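Oiling wooden spoons (and what I do about the table under them)

Every May I pull all the wooden things out of the kitchen drawers and give them a good going over. It takes me one evening, most of it waiting, and I look forward to it more than I should!

Wash first, oil tomorrow

Hot water, a drop of dish soap, a quick scrub with the grain, then straight into a towel. Never soak them. I stand mine upright in a jar overnight so air gets at both ends. If a spoon feels fuzzy in the morning, a light rub with 300 grit paper fixes it.

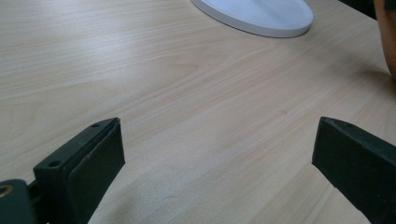

Which oil?

Food-grade mineral oil, the plain kind. I tried walnut oil one year and loved the smell, but my neighbor Sekar has a nut allergy and eats here a lot, so that was the end of that. Put on more than looks sensible, leave it 4 hours, wipe off whatever is still sitting on top. Get into any engraving with an old toothbrush, because soap likes to hide there.
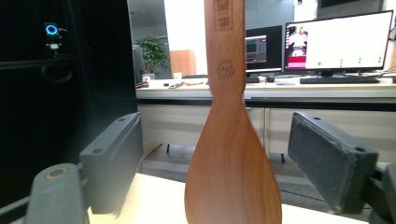 Wooden rice paddle with engraved handle

Lemon and coarse salt will shift an onion smell, by the way. Rub, rinse, dry, and oil again if the wood looks chalky. 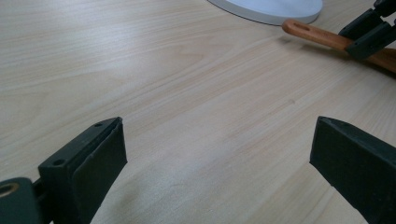
Oil rings on furniture are the other half of this job, and I've made plenty. Put down an old tray or a flattened cereal box before you open the bottle. On a pale top with fine wavy grain a drip can sit among the streaks and you won't spot it until your sleeve finds it, so I wipe the whole surface with a barely damp cloth and follow the grain lines. Dry cloth right after.

Mugs next time, I think. I have strong feelings about tea stains and baking soda.
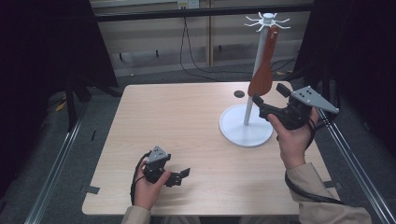
Posted by Joscha Gerlach in Kitchen Tips

P.S. Several of you asked about beeswax. Yes, it's lovely! Melt one part wax into four parts mineral oil in a jar set in warm water, let it cool, and rub it in with your fingers. Keep the jar just for that, you'll never get it clean again.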